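Assunto: Re: [oficina-bracos] elásticos, molas e a garra que não larga
De: Rhodri Probert
Para: lista oficina-bracos

Olá a todos,

desculpem a demora, a tua mensagem ficou-me aberta no telemóvel uma data de dias e cada vez que ia responder aparecia-me mais uma coisa para experimentar. Deixo aqui o que escreveste, para quem apanhou a conversa a meio:

> Rhodri, uma dúvida de quem está a montar o primeiro par de
> braços em casa. Consigo apanhar blocos, copos, canetas, tudo o
> que seja rijo. Assim que passo para coisas moles é um desastre.
> Com elásticos, ou a garra passa por cima e não apanha nada, ou
> apanha dois de uma vez, ou depois abre e o elástico fica
> pendurado num dedo. Vale a pena mudar os dedos, ou é o programa
> que está mal? E como é que vocês fazem na oficina: espalham
> tudo na mesa ou põem um de cada vez? Só tenho os dedos que
> vieram com o kit, lisos, e um orçamento muito curtinho.
>
> Mathias

Mathias, bem-vindo ao clube! O elástico é o objecto mais traiçoeiro que já pus em cima de uma mesa, e olha que eu passei um inverno inteiro às voltas com meias. Vou por partes, mas sem grande ordem.

Espalhar ou pôr um a um? Nós espalhamos. Começámos com um elástico sozinho no meio da mesa e corria lindamente, só que não aprendíamos nada com isso, porque no dia em que pusemos o segundo foi tudo abaixo. Agora misturamos tamanhos e cores, elásticos grandes abertos em laço, outros torcidos, e ainda aqueles porta-chaves de mola em espiral, que são uma maldade à parte (a argola de metal levanta-se, a mola rola, e se a garra fecha na argola o resto vem atrás aos saltos). Os cestos ficam em cima de uma mesinha branca, mais altos do que o tampo, e isso obriga o braço a levantar mesmo a peça em vez de a arrastar.

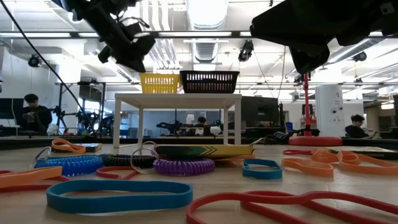 Quanto aos dedos: muda-os, mas não gastes dinheiro nisso por enquanto. Eu comprei umas pontas de silicone da Drultesholm, todo contente, e ao fim de uma semana estavam na gaveta. Agarravam tão bem que depois não largavam, que é exactamente o teu terceiro problema! Voltei a dedos impressos, com a ponta em bisel e umas estrias miudinhas por dentro. Se tens acesso a uma impressora, faz duas ou três versões com estrias diferentes e experimenta. Se não tens, lixa grossa colada na face interior aguenta bastante tempo (usei grão 80 porque era o que havia, não tomem isto como ciência).

A altura é que me parece ser o teu problema principal. Um elástico deitado tem um par de milímetros, às vezes menos, e os braços caseiros têm sempre uma folga qualquer nas juntas. O que eu faço é descer devagar até as pontas quase roçarem a madeira, e só então fechar. Se fechares enquanto desces, empurras o elástico para fora, é certinho. E entra de lado no laço, com um dedo dentro e outro fora, que assim só tens de apertar um fio. Tentar apanhar o laço inteiro de uma vez dá naquela coisa de passar por cima e não trazer nada.

Para apanhar dois de uma vez não tenho remédio bom. Tento aproximar-me pelo lado onde há mais mesa livre e, se vierem dois, volto a pousar e recomeço. O Fomley (é como chamamos ao programa cá da casa, não perguntem) tem uma rotina que compara a abertura final da garra com a esperada, mas com coisas que encolhem isso falha vezes sem conta. Neste momento confio mais na câmara do pulso.

E já que falo nisso, põe uma câmara no pulso, nem que seja a mais barata que encontrares. A vista de cima serve para escolher a peça, mas nos últimos centímetros o próprio braço tapa-te tudo. Do pulso vês os dois dedos, vês o espaço entre eles e percebes logo se estás alinhado ou não. Com dois braços ainda dá mais jeito, porque apanhas o outro a entrar no teu espaço antes de haver pancada.
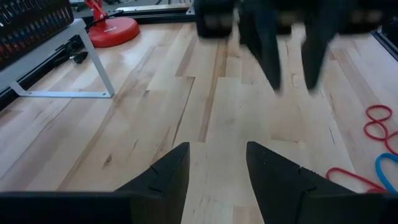
Tempo de leitura: 4 minutos

Por falar em pancada: divide a mesa. Eu tenho uma linha imaginária ao meio e um braço só a passa quando o outro está parado. Fica mais lento, paciência. Antes disso dei cabo de um servo e de uma tarde inteira, e o servo foi o que me custou menos.

Para o elástico que fica pendurado no dedo, o truque é abrir mais do que achas preciso, já com as pontas abaixo do bordo do cesto, e depois subir um bocadinho de lado. Se o cesto for de rede, cuidado, que o dedo prende-se nas ranhuras quando menos esperas. Perguntaste também quantas tentativas é normal fazer. Guardei 563 antes de mexer a sério nos parâmetros, mas se voltasse atrás tinha parado muito mais cedo para olhar para os erros, que se repetiam quase todos.

Ah, e prende os cabos! Os meus vivem num novelo junto à borda da mesa, ando desde novembro a prometer que os arrumo.

Alguém desta lista ainda tem os ficheiros dos dedos Flikham, a versão curta? Perdi os meus quando troquei de disco e queria mandá-los ao Mathias.

Abraços e boas apanhas,
Rhodri

Este sítio utiliza cookies para guardar as suas preferências de leitura do arquivo. Ao continuar a navegar, aceita a sua utilização. Aceitar | Saber mais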